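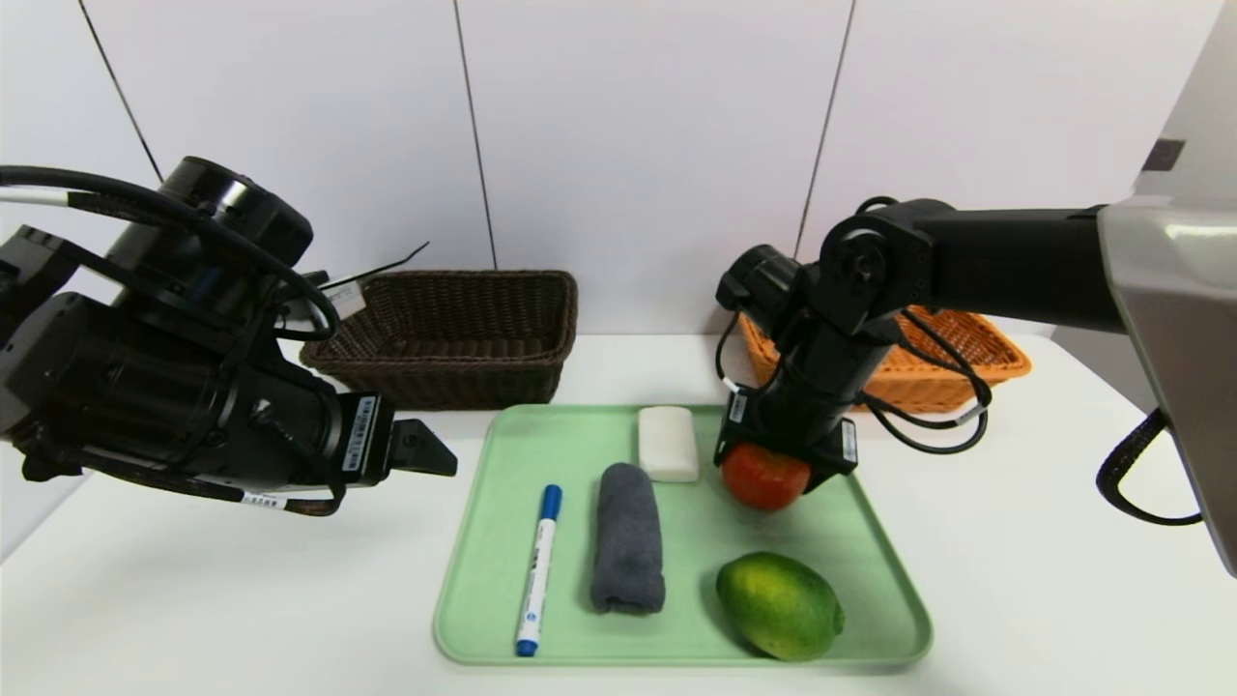
Page last updated: February 28, 2026

Open day at the Olvera soap works, Flestham

My sister and I had been meaning to go to the Olvera open day for years, and every October something got in the way (a wedding, a broken boiler, and once plain forgetfulness on my part). This time we bought the tickets the morning they went on sale and I wrote it on the kitchen calendar in big letters. I promised several people I would write it up when I got home, and I am sorry it has taken me the whole winter.

Getting there

We drove over from Stondmont, a very pretty road once you get past the gravel pits, and parked in the field behind the works. The field was soft. Bring boots, or at least shoes you don't love. You can smell the place from the gate - a clean, slightly sweet smell, a bit like my grandmother's linen closet - and my sister stood there breathing it in until the people behind us asked very politely if they could get by.

Tours go in at 25 people each, and they don't squeeze in extras, so do turn up at the time printed on your ticket. We were early and had coffee and a cinnamon bun at the Zistel stand by the door. The bun was excellent and I went back for another one later on.

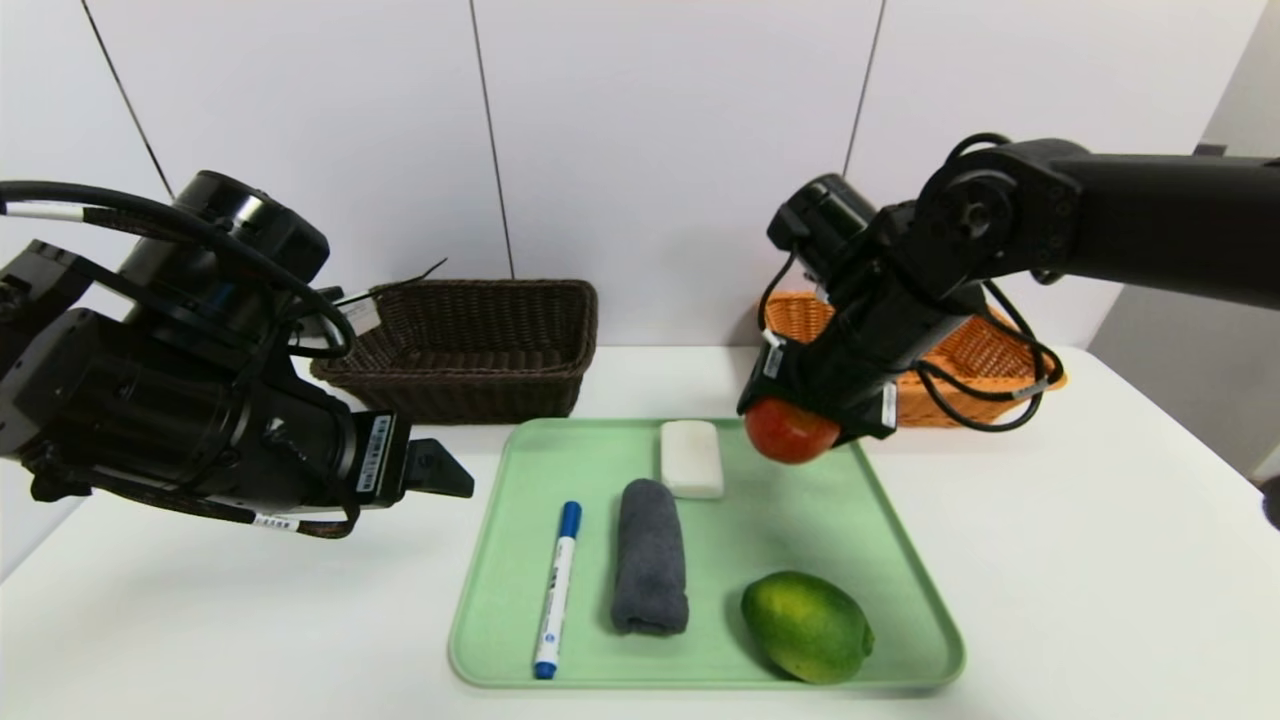

Black arms reaching over the white table, with the green tray

The boiling room

Our guide was Estrella Ventura, who started at Olvera sweeping floors when she was in school and now looks after the recipes. She has a lovely way of explaining things and never made anybody feel silly for asking. The oldest kettle in the boiling room holds 400 gallons and is still in use. It has been patched so many times that she told us the patches are probably the original part by now.

They still make one soap the slow way, the plain white one, and that was the part I enjoyed most. The oils and lye are cooked, then salt goes in and the soap rises and separates, and then it has to be left alone for much longer than I would have the patience for. Estrella checks it by dragging a trowel through the top and watching how it slides off the blade. There is a thermometer, and she does look at it, but you could tell which one she trusts!

It's warm in there, and loud. If you have trouble hearing, stand near the front, as I wish I had. I missed most of a story about a spilled batch and a dog, and my sister's version of it in the car made no sense at all.

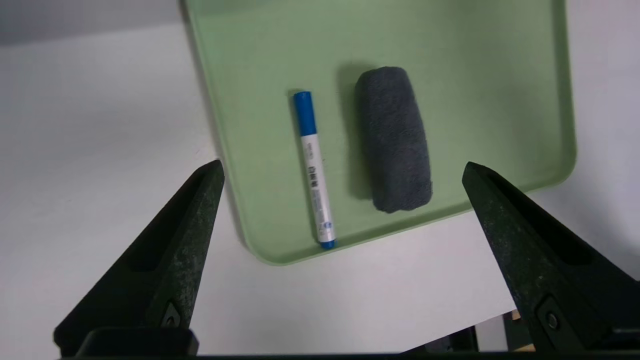 Drying and curing take up the whole of the upper floor, with racks of bars right up to the rafters. The cut bars stay there for weeks, and they are turned by hand so that the air gets to every side. Someone in our group asked how to stop a bar going to mush at home, and the advice was to keep it out of standing water and give it a good airing between uses. I have been thinking about that in my own laundry room, where everything ends up in a heap by the sink. A shallow tray with rounded corners like the light green one here would suit me nicely, with a marker for labeling and a dark gray cloth kept in it, and the soap on its own rack next door. I haven't gone shopping yet. My sister says I never will.

After that came the scent table, where you sniff little jars and try to name them. I got lavender and clove and was very pleased with myself, then called the bergamot "furniture polish" in front of everyone. The lime was my favorite, sharp and green, and I could have carried that jar off in my coat.

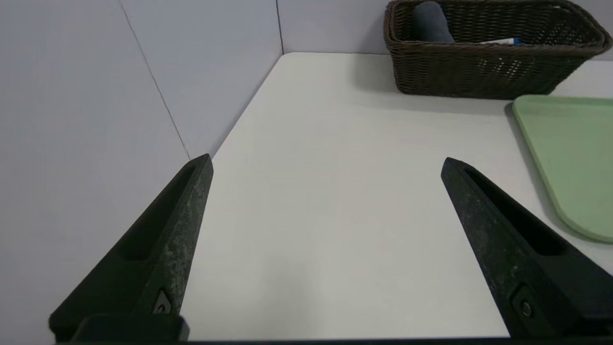

The shop, and some practical notes

The shop is small and gets crowded right after each tour lets out, so go around the little museum corner first and come back. Seconds are sold by the basket near the back door, bars with a chipped corner or a crooked stamp, and they wash just as well. I came away with the plain white, two lime, and a rosemary one that I gave to my neighbor and now regret giving to my neighbor.

Restrooms are across the yard. The stairs to the curing floor are steep and there is no elevator, but they had chairs out downstairs for anyone who wanted to wait, and somebody brought them samples. Dogs have to stay in the car. Last admission is 50 minutes before closing, and they do mean it.

We stopped in Flestham for soup on the way home. The church there has a nice porch if you have time to spare.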